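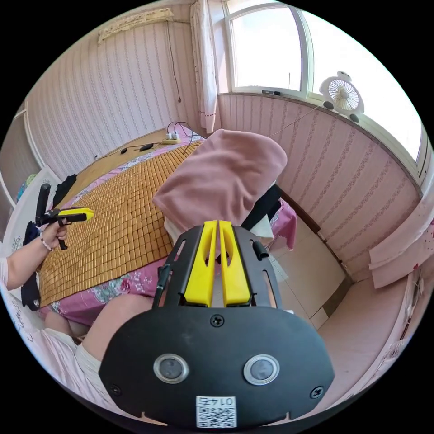 Two hand-held grippers in use at a bedside, with a folded blanket on the sleeping mat.

Hondulbridge group asks buyers to look twice at "home-ready" robot claims

HONDULBRIDGE, July - A robot that folds a towel in a showroom has shown that it can fold a towel in a showroom. That is the starting point of a new practice note from Prarkier, the consumer testing office in Hondulbridge, which wants makers of household robots to say a good deal more about how their machines were taught before they use words like "safe" or "home-ready" on a box.

The note, called Narkance, covers demonstrations recorded by people using hand-held grippers in bedrooms, kitchens and other lived-in rooms. Much of this work is done in private homes, and Prarkier says the paperwork behind it is often thin.

Its staff read the public material for 11 household robot products and went through 1105 separate statements about training, safety and testing. They found 40 that a reader could check against a published record. Only 4 of the 11 products came with any account of the rooms in which the demonstrations were made.

"I keep being told that a system has learned from real homes," said Rafia Shaikh, who led the review. "Fine. How many homes, and who agreed to it? Was there a loose cable near the work? Did anyone write down the attempts that failed? If the company can't answer, I don't see why a buyer should be impressed."

Narkance asks for a written record of each session. It should list the tools used and their unit numbers, the task, the condition of the room at the start, and any stop or mistake along the way. Failed attempts have to stay in the record. Power cords, fans and other everyday items should be noted where they are found, and a room that was tidied for the session must be marked as tidied.

Consent gets its own section. The person living in the home must be told which rooms will be recorded, how long the recordings will be kept and how to have them removed. A general line in a sign-up form does not meet the note.

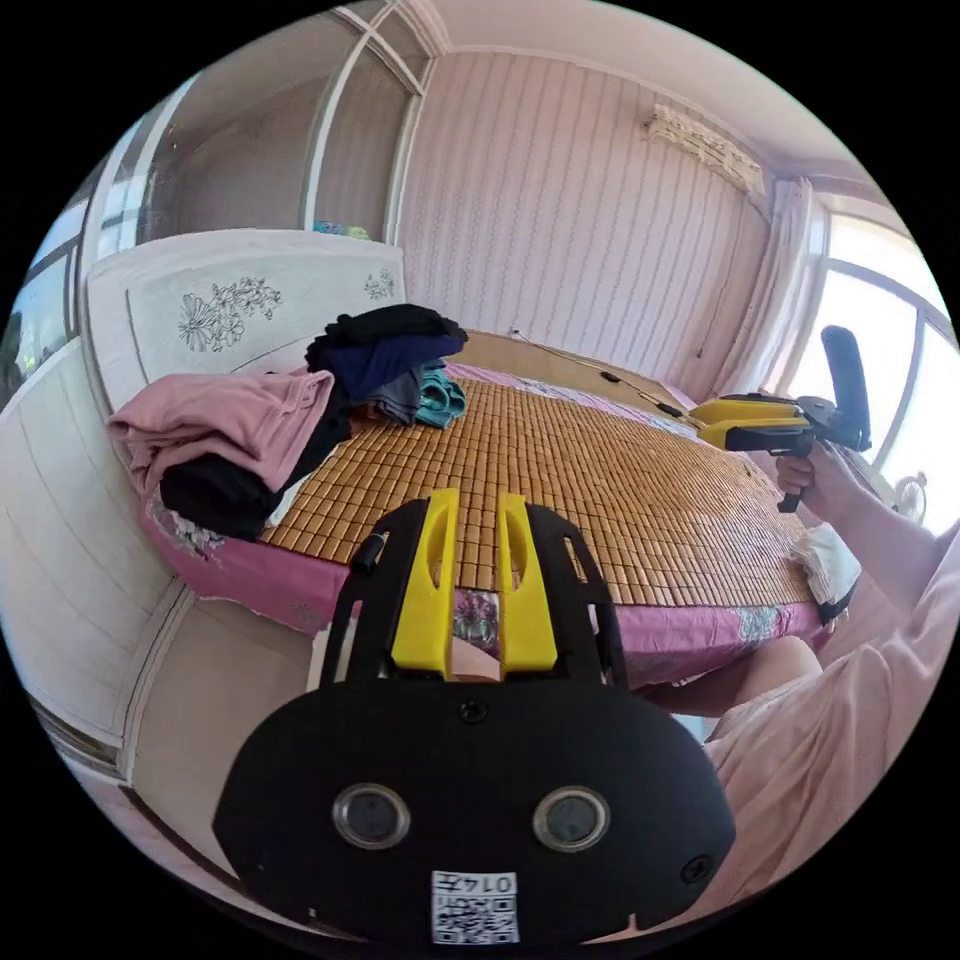 Does following Narkance mean a robot is safe to use at home?
Following the note shows that the training sessions were recorded properly and with consent. The finished robot still has to be tested for safety on its own.

Prarkier is also doubtful about its own tool. The note is voluntary, it carries no seal, and companies that ignore it will face no penalty. An earlier draft included a badge for packaging, which was dropped after reviewers at Wallin, a product testing shop, warned that shoppers would read it as a safety mark.

"A badge is the first thing the marketing people ask for," said Jingyi Shi of Wallin. "We have seen checklists filled out in one afternoon, all in the same handwriting - every box ticked and no failures anywhere. I would trust a messy log over that one."

Shi said Wallin will compare a sample of session logs with the matching recordings and will publish the mismatches, including any that make the note itself look weak.

Narkance is free to read at the Prarkier office in Hondulbridge. Written comments are open to companies, people who record demonstrations and residents whose homes have been used. Comments will be published in full unless the sender asks for their name to be left out.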